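Call for Participants: Nirura Residency for Literary Translators

The Massawe Foundation invites applications for the Nirura Residency, a program for translators of fiction and memoir into English. The residency will be held in June at Drikance House. Up to 16 places are available.

Residents receive a private room, a desk in the reading room and daily meals. Translators at any stage of their career may apply, provided that the work they propose has not yet appeared in English.

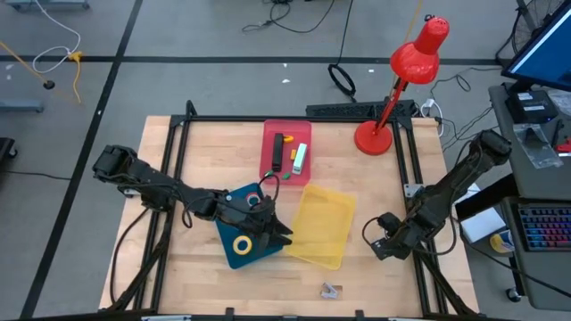 Wooden tabletop with two black robot arms.

Applications must include the following:

A sample translation of 20 pages, with the original text
A statement of no more than 200 words on the author and the work
A letter confirming that the translation rights are available

Preference will be given to novels and memoirs from languages that are seldom translated. Retranslations will be considered only where the earlier version is out of print.
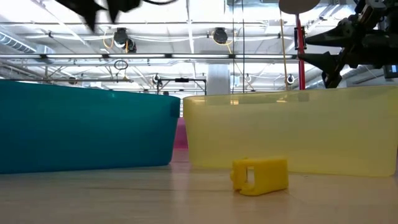
Each resident will give one public reading during the stay – in English, in the original language, or in both. Selected excerpts will be printed in Sovex, the foundation's journal, and contributors will be paid at its standard rate.

Applications must reach the Residency Office, Room 203, Drikance House, by 4/4/26. Late or incomplete applications will not be read. All applicants will be notified in writing.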